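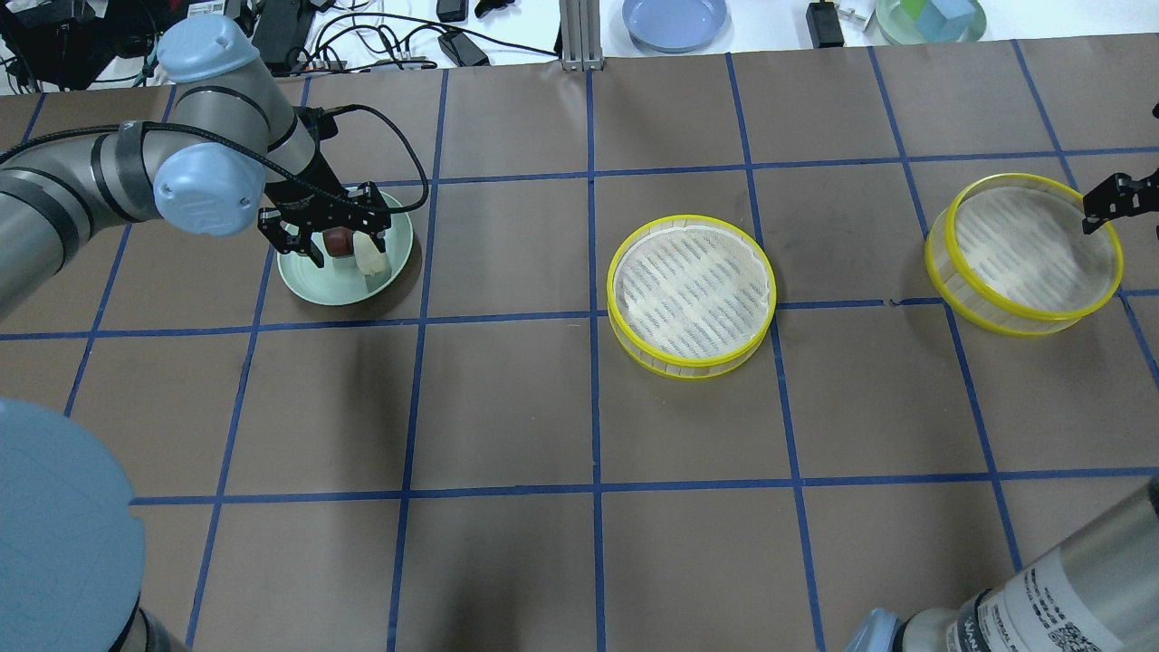

A reader commented under the last post that the grasp planner shouldn't need a collision model of the container at all, that a force threshold on the wrist would cover it, and that I was spending compute on geometry the fingers could feel for themselves. I tried it. The short version is that it works for flat trays and fails for bowls.

The trouble is the wall. Two fingers going down into a round bowl have very little room, and on a curved surface the contact force builds slowly and mostly sideways. By the time the threshold trips, the bowl has already slid, and every pose estimate for the objects inside it is stale. Raising sensitivity gives false stops from cable drag on the wrist. I went back to modeling.

What I run now in Skesuneck is a cheap version. The bowl is fitted as a rim circle plus a depth, and the planner rejects any approach where the finger envelope crosses the fitted surface. It samples 200 candidate grasps per object and ranks the survivors by clearance. If two objects sit side by side, the neighbor goes in as an obstacle with a small margin. Raising the sample count to 2000 gave slightly better grasps and a planning delay I could notice, so 200 stays.

Mesh containers are a separate problem. Depth returns through a translucent bottom are a mix of mesh and tabletop, and the printed pattern makes the stereo matcher too confident. I gave up on the bottom and segment the yellow rim by color, then place the floor from a stored depth. The tape grid on the table serves as a sanity check on the extrinsics – if the projected lines drift off the tape by more than 2 mm, the run aborts before either arm moves.

Arm-to-arm checking is still done in Curkov, with swept volumes for both arms at every waypoint. It is slow and I haven't found anything better. The cable loops are not in the model yet. I'm padding the wrist link for now, and that costs some reach near the table edge.

Next is the release side, where the rim fit matters more than the floor.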